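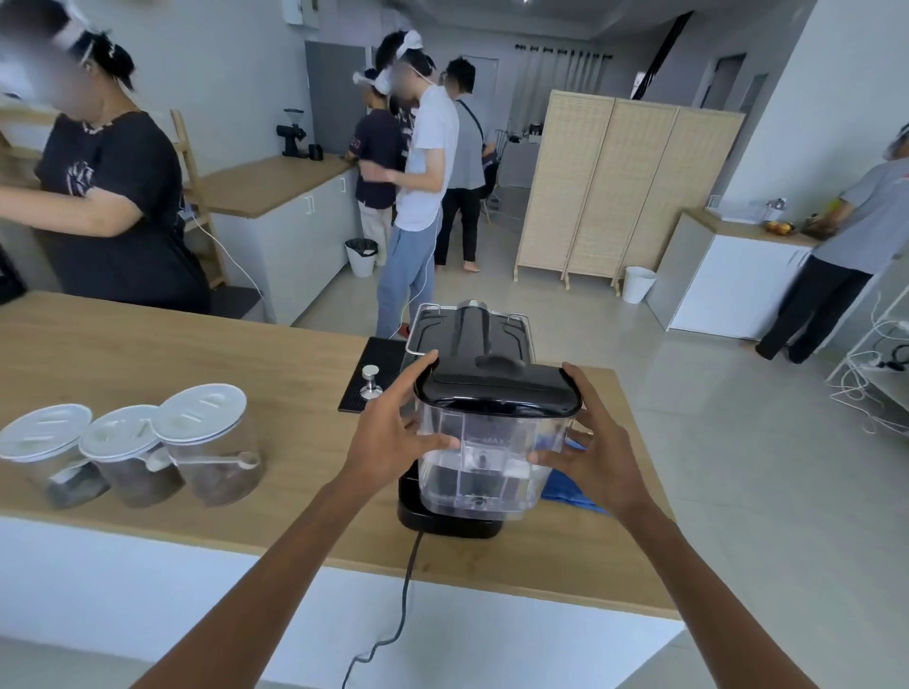

Stergiou and Cunen
August

4. What the staff kept for themselves

When the drinks robot was put into the staff café at Giltstead, the managers expected that the people behind the counter would simply have less to do, and in a narrow sense they were right. Over the first weeks the machine took on most of the plain orders in the morning rush, and the staff we spoke to were, on the whole, rather glad of it. What surprised us (and, I think, them) was how much of the day turned out to be made of small jobs that had never been written down anywhere: filling and refitting water tanks, topping up the coffee, wiping under things, and noticing that a tank was low before a customer did.

Of the 29 people who kept a diary for us, most wrote more about these jobs after the robot came than before it. One of them told us, very kindly and at some length, that she had always seen to the water "on the way past", and that now it had become a task with a name and a slot on the rota. She didn't mind the work. She minded being asked whether it had been done.

Figure 2 shows the work of this kind at an espresso machine, with both hands on the water tank at the back and very little water left in it. The tank asks for two hands and a bit of a reach over the counter, and it was among the tasks that staff most often said they would hand over if they could. It was also one that the Trimach arm had not been set up to do.

We come back in Section 5 to the matter of pay, where feelings ran a good deal higher, and to the Tuesday meetings at which the rota was redrawn.

Related items
Who fills the hopper? Hidden work in automated kitchens
Rotas, robots and the morning rush
Keeping a work diary: notes for new researchers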